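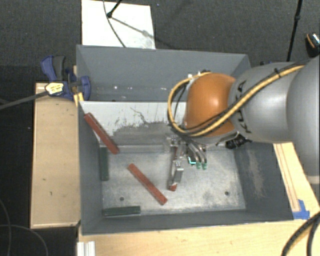 Milagros Galang signale que les protège-dents de son équipe, rangés dans un boîtier fermé dès le coup de sifflet final, prennent en quelques jours une odeur que le rinçage à l'eau claire ne retire plus, et demande si un trempage au vinaigre est admissible. Il l'est, à condition de respecter la dilution et la durée indiquées plus loin, à la rubrique des petits accessoires.

Entretien domestique de l'équipement de rugby
Conseils pratiques à l'usage des joueurs et des familles
Club de Plevby, section matériel
Mise à jour : 2024-09-22

Le présent document réunit les recommandations du club relatives au lavage, au séchage et au rangement de l'équipement personnel. Il remplace la note distribuée la saison précédente, dont certaines indications, notamment celles qui portaient sur le passage des épaulières en machine, ont été retirées. Les équipements prêtés par le club sont soumis aux mêmes règles que les équipements personnels.

Maillots et shorts

Le maillot se retire du sac dès le retour au domicile. Un maillot humide laissé en boule pendant une nuit conserve des traces de moisissure qu'aucun lavage ordinaire n'enlève entièrement.

La boue se traite sèche. Il convient de suspendre le vêtement, d'attendre que la terre s'effrite, puis de brosser à l'envers et à l'endroit avec une brosse à poils souples. Frotter une boue fraîche la fait pénétrer dans la maille. Une fois brossé, le maillot est rincé à l'eau froide, retourné, et placé en machine à 30 °C avec une lessive liquide sans agent de blanchiment.

L'adoucissant est à proscrire sur tous les textiles techniques. Il dépose sur la fibre un film qui retient les odeurs et réduit l'évacuation de la transpiration. Un demi-verre de vinaigre blanc versé dans le bac de rinçage peut en tenir lieu.

Les numéros et les écussons thermocollés ne supportent ni le sèche-linge ni le contact direct du fer. Si un repassage est jugé nécessaire, il s'effectue sur l'envers, à travers un linge de coton, à la température la plus basse.

Taches d'herbe. Tamponner avec un peu de savon de Marseille légèrement humide, laisser agir trente minutes, rincer à l'eau tiède. Sur un maillot blanc, renouveler l'opération avant d'envisager un détachant du commerce.

Taches de sang. Eau froide exclusivement, et le plus tôt possible. L'eau chaude fixe la tache. Pour une trace déjà ancienne, laisser tremper le vêtement dans de l'eau froide salée pendant une heure, puis laver normalement.

Traces de résine ou de colle à bandage. Placer le vêtement au congélateur dans un sachet fermé, détacher le résidu durci avec le dos d'une cuillère, puis savonner.

Chaussures à crampons

Les chaussures se frappent semelle contre semelle, à l'extérieur, avant toute autre opération. Le reste de la terre s'enlève avec une brosse dure pour la semelle et un chiffon humide pour la tige. Elles ne se lavent pas en machine et ne se plongent pas dans l'eau.

Retirer les lacets et les semelles intérieures. Les lacets peuvent être lavés avec les chaussettes, dans un filet. Les semelles se nettoient à la main, à l'eau savonneuse, et sèchent à plat.

Bourrer l'intérieur de papier journal et renouveler le papier au bout de deux heures. Le séchage se fait à température ambiante. Un radiateur, un poêle ou un sèche-cheveux durcit le cuir et décolle la semelle. Le cuir naturel reçoit ensuite une mince couche de graisse incolore, que l'on laisse pénétrer une nuit avant d'essuyer l'excédent.

Les crampons vissés sont contrôlés avant chaque rencontre. Un crampon ébréché ou présentant une arête vive est remplacé sans délai ; l'arbitre est fondé à refuser l'accès au terrain. Une goutte d'huile fine sur le filetage, une fois par mois, évite que le crampon ne se bloque. Les crampons se serrent à la clé, sans forcer, et par paires opposées.

Épaulières et casques

La mousse des épaulières et des casques souples se dégrade à la chaleur et à l'essorage. Le lavage se fait donc à la main, dans une bassine d'eau tiède additionnée d'une cuillerée de lessive douce. On presse la mousse entre les paumes, on ne la tord pas. Le rinçage se poursuit jusqu'à ce que l'eau soit claire.

Pour le séchage, poser la pièce sur une serviette épaisse, rouler l'ensemble, appuyer, puis laisser à plat dans un local aéré. Compter deux jours pour une épaulière complète. Une mousse encore humide au cœur ne doit pas être remise dans le sac.

Toute pièce fendue, tassée ou recousue hors des coutures d'origine est à présenter au responsable du matériel avant usage. Aucune réparation à la colle n'est acceptée.

Petits accessoires

Protège-dents. Rincer à l'eau froide après chaque usage et brosser avec une brosse à dents réservée à cet effet. Une fois par semaine, tremper dans un mélange d'une part de vinaigre blanc pour trois parts d'eau, pendant vingt minutes, puis rincer abondamment. L'eau bouillante déforme l'empreinte. Le boîtier doit être percé et se lave lui aussi ; il ne se referme que sur un protège-dents sec.

Chaussettes. Les retourner avant lavage. Deux paires de même couleur se distinguent aisément par un point de fil cousu à l'intérieur de la bande élastique.

Chevillères et genouillères. Lavage à la main, fermetures auto-agrippantes fermées. Les peluches prises dans ces fermetures se retirent avec un peigne fin.

Sac de sport. Le vider entièrement chaque semaine, le secouer, passer une éponge savonneuse au fond et le laisser ouvert. Une coupelle de bicarbonate de soude déposée à l'intérieur pendant la nuit atténue les odeurs. Il est recommandé de séparer les chaussures du linge au moyen d'un sac en toile lavable.

Ballons

Les ballons d'entraînement confiés aux familles se nettoient à l'éponge humide. Les détergents rendent la surface glissante. Pendant la trêve, le ballon est légèrement dégonflé et conservé à l'abri du soleil. L'aiguille de gonflage est humectée avant d'être introduite dans la valve ; une aiguille sèche peut l'endommager.

La pression se vérifie au manomètre et se règle selon la valeur indiquée par le fabricant. Le club met un manomètre à disposition au local, aux heures d'ouverture.

Marquage et rangement

Chaque pièce porte le nom du joueur. Le feutre textile résiste mal aux lavages répétés sur les matières synthétiques ; l'étiquette cousue est préférable. Sur les chaussures, inscrire le nom sous la languette. Sur les casques, à l'intérieur de la sangle.

En fin de saison, l'équipement est lavé, séché et rangé à plat dans une caisse non hermétique. Les sachets en plastique fermés sont déconseillés. Les équipements prêtés sont restitués propres, avec leurs accessoires, crampons de rechange et clé compris.

Questions reçues

Prakash Iyer souhaite savoir si plusieurs maillots peuvent être lavés ensemble lorsque leurs couleurs diffèrent. Le club le déconseille pour les trois premiers lavages. Par la suite, le mélange est possible à froid, à l'exception des maillots rouges, qui dégorgent longtemps.

Triin Eglītis indique que ses chaussures restent humides d'un entraînement à l'autre malgré le papier journal. Il y a lieu de vérifier que les semelles intérieures ont bien été retirées. Si tel est le cas, l'alternance de deux paires demeure la solution la plus sûre.

À la question de Padmavathi Subramaniam sur l'emploi de l'eau de Javel pour les shorts blancs, la réponse est négative : le produit jaunit l'élasthanne et fragilise les coutures. Le percarbonate de soude, dissous dans une eau à 40 °C, donne un résultat satisfaisant après un trempage d'une heure, sous réserve que l'étiquette du vêtement l'autorise.

Les demandes complémentaires peuvent être déposées par écrit au local du matériel, à l'attention de Vimala Kulkarni. Les brosses et les filets de lavage y sont prêtés pour une durée de cinq jours, contre signature du registre.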